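Workshop notes: the PC recycling arm

The Stilolard project has taken over the back bench at the Grusadville shared workshop since July, and a few members have asked what it is for. The short version is that we want a robot arm to take old office desktops apart and put usable ones back together. The workshop gets offered these machines by the pallet. The last batch was 17 towers, and they sat under the stairs for months.

The first stage was memory sticks, and that part is in decent shape. The arm pushes the clips, lifts the stick and drops it in a tray. We still lose a run when a clip is stiff, but the program now stops and waits instead of pulling harder.
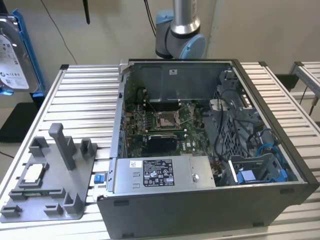 Processors are the current job, and they are a lot less forgiving than memory. The chip has to go down flat and square, and a small sideways error can ruin the socket. We start each test with the tower on its side and the socket lever already up, so the arm only has to deal with the chip. The fixture next to the case is printed in gray and holds the processor in a recess at a known spot. The tall post in the middle of the plate is there for calibration – the arm touches it off before each run. This is the fourth version of the print. The first three warped or let the chip sit at a slight angle.

So far we have logged roughly 400 placements on scrap boards. We want 1,000 before we try it on anything that has to boot afterward. The Hrytsenko script that does the logging is on the shared drive, along with the print files for the fixture. Please copy them before you edit.

Two requests. If you have dead desktop boards with the socket intact, leave them in the Clalier bin by the door. Bent pins are fine for practice. And please don't lean on or move the bench, even a little, as it costs us most of an evening to line everything up again.

We run tests on Tuesday from 7 p.m. Anyone can come and watch. Drive removal is next on the list, after the cables, which we have not worked out yet.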